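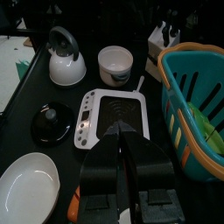
Toy Kitchen Set: What Is in It and How to Put It Away

This page covers the Ernitik play kitchen set kept on the black table. Wilma Carnegie maintains the list. Send her corrections.

Contents

Cooktop, white, with a column of small round gray buttons and a display window
Kettle, white, dark gray arched handle
Small pot, white, open top
Pot lid, silver, center knob
Basket, teal with orange rim and handles
Toy vegetables and fruit, including an eggplant and a tomato
Kitchen scale, white

Layout

Start with the cooktop in the middle of the table and the kettle behind it, a little to the left. The small pot goes to the right of the kettle. Leave the front edge clear.

Basket layout

Used for the sorting and weighing activity. The basket stands toward the back with the vegetables in it, the lid goes to its right, and the scale takes the middle of the table.

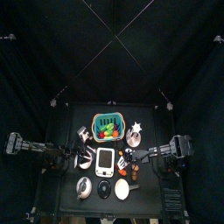 Last changed: November, revision 2

Putting away

Vegetables go back in the basket first. The basket goes on the shelf marked Rarnness, the rest in the drawer under it. Wipe the pieces with a damp cloth. Do not soak the cooktop.

Known gaps

The drawer label still says Dirkico, the name of the old set. Part numbers for the vegetables are missing from the list.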